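Teaching a two-arm cell to drive screws by hand guiding

I have now taught the same screwdriving job to the Gralulau cell four times. The first three were practice, although I didn't know that while I was doing them. What follows is the fourth way. It assumes you have one arm with a gripper, a second arm with an electric screwdriver, and a free morning.

Before you touch anything

Read the safety sheet for your own cell and find out where the enable switch is. Set the payload for each tool. If the controller thinks the wrist is lighter than it is, the arm will sink gently toward the table the second you go into free-drive, with the air of someone who has had a long day. Ours did this for a week and we blamed the brakes.

Then set the speed cap. For teaching I use 37 millimeters per second, a number Catherine Cruickshank wrote on the controller in marker and which I have never dared question. It is slow. You will be glad of slow.

Decide who holds still

With two arms you have a choice: bring the part to the driver, or bring the driver to the part. Pick one and stick to it for the whole recording. If you move both, you end up with two wandering paths that only meet if they are played back at exactly the speed you taught them, and you won't want to play them back at that speed. Mine ran beautifully at 37 and missed by a thumb's width at anything faster.

I park the screwdriver arm first. Get the tool vertical with the bit pointing straight down and clear of the table, then save that as a named position. Don't do vertical by eye. Use the "align to base" button in Drekier, or whatever your software calls it. My eye was off by two degrees, and two degrees will chew up a screw head very nicely.

Teaching the gripper arm

Start with the gripper well back from the driver and nothing in it. You want the first pass to be pure travel, so you can find out what the cables think of your plan. Cables have opinions. Leave enough slack that the wrist can turn all the way through the move without pulling on a connector, and move any spare ends out of the route before you record.

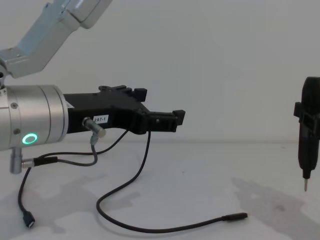
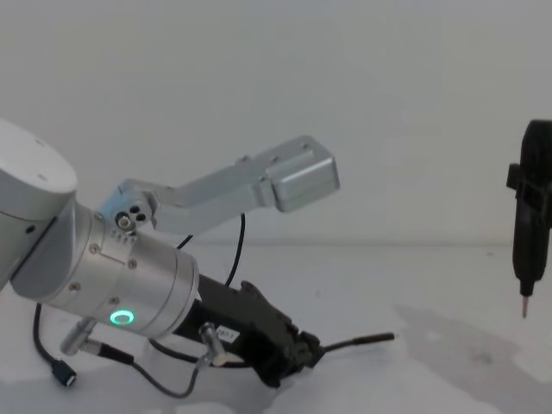 Once you're happy with the starting pose, go through it in this order:

1. Hold the arm close to the wrist, with one hand on either side of the joint. If you pull from the gripper you are mostly teaching it to twist.

2. Press the free-drive button and wait for a breath before moving. The first fraction of a second is always a lurch, and it will be faithfully recorded.

3. Move toward the driver in one direction at a time. Across, then down. Diagonals feel elegant and are miserable to edit.

4. Stop short of the bit and save a waypoint. Call it something you will recognize next month. I have a program with points named "near," "nearer" and "no."

5. Let go. Put your hands in your pockets.

The last little bit

Hand guiding is fine for everything except the final approach. Arms are stiff at low force, and so are people, and between the two of you the gripper goes in hops. For the last stretch I switch to the pendant and jog, or use the Innes remote handle if somebody has remembered to charge it. With the handle, turn the scaling down until a big movement of your hand makes a tiny movement of the arm. It feels like steering a barge. Leave it there.

Approach under the bit from the side, then line up in the other direction, then bring the part up. Save a point at each. If you overshoot, back out the way you came in, and delete the bad stretch afterward. Do not try to rescue it with a clever wiggle, or you'll own a program with a clever wiggle in it.

Playback

Run the whole thing empty first, at the teaching speed, with a hand on the stop. Run it empty again at half of what you want. Only then add a part, and only after that a screw.

We record every demonstration at 101 samples a second (it was meant to be 100, there is a story, it's dull). A clean pass comes to somewhere near 2000 samples, and I thin that down to 300 before saving. More points don't make the motion smoother. They just keep a better record of my hands shaking.

If playback stutters near the driver, look at your waypoints before you start on the tuning. Two points saved almost on top of each other will do it every time. Zustadura has a merge tool under the path menu that cleans these up, and an undo that works once.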